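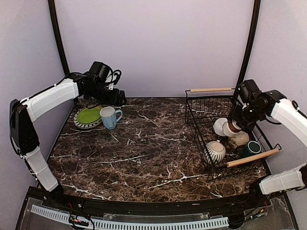 I went to the Vanolthorpe open day because my sister-in-law is redoing her kitchen and wanted a second opinion on countertops from somebody who doesn't get excited about countertops. She had already been sold on the Altari range by the brochure. I was there to be difficult.

The building is out past the ring road, with 218 parking spaces and a sign asking you to use the overflow lot. Doors opened late. You get a paper badge, a tote bag and a catalog heavy enough to make you regret the tote bag.

The tour was led by Shahnaz Biswas, who has worked there long enough to skip the script when people ask real questions. I asked how much of what they call stone is stone. She said it depends on the line. Some of it is quarried and cut, some is crushed rock set in resin, and the cheapest is a printed pattern under a clear coat. All three were on display under names that sound like Italian villages. If you only read the labels you'd have a hard time telling which was which, and the prices don't help as much as you'd expect.

We saw the saw hall through glass. It was loud even so, and there was a smell of wet dust that stayed in my jacket until the next day. A man behind me asked three times whether the water was recycled and got three slightly different answers. The polishing line wasn't running. We were told it would be back on after lunch, and after lunch we were told something else.

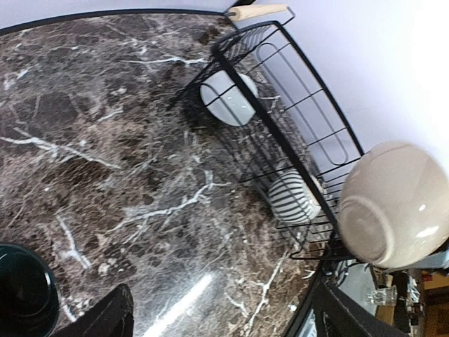

My main complaint is with the word "unique." Every slab is unique, according to the wall, the catalog and the short film. Fine, with quarried stone I'll grant it. With a printed pattern the thing repeats, and I asked how often. Wiroj Phuthong, from the design side, was decent enough to say that it repeats every 2 panels in the basic line and less often in the better one. The catalog doesn't mention this anywhere. If you have a long counter, ask before you sign.

The stain demonstration was the part everybody crowded around. Coffee, red wine, turmeric paste, wiped off after a few minutes. A few minutes is generous. In my house turmeric gets wiped off the next morning, if then. I asked whether they had a sample that had been left overnight and they said they'd look into it for next time. There was no heat test, and the leaflet tells you to use a trivet, so I drew my own conclusion.

Lunch was a sandwich and a talk by a man from Hovell, who supply the sealers. He recommended sealing more often than the people selling the stone did. I ate with Nga Ông, who fits kitchens and has come to this thing several years running. She likes the offcut yard, and so did I. Out back they sell remnants by weight, with no film and no villages. She picked up a piece big enough for a bathroom shelf and paid cash.

I came home with two sample tiles and the catalog. The quote they worked out for my sister-in-law was 113 dollars a square foot installed, not counting the sink cutout or the edge profile, both of which you can't really do without. She still wants it. I've told her to drive out and look at a full slab in daylight, and to bring a tape measure for the pattern.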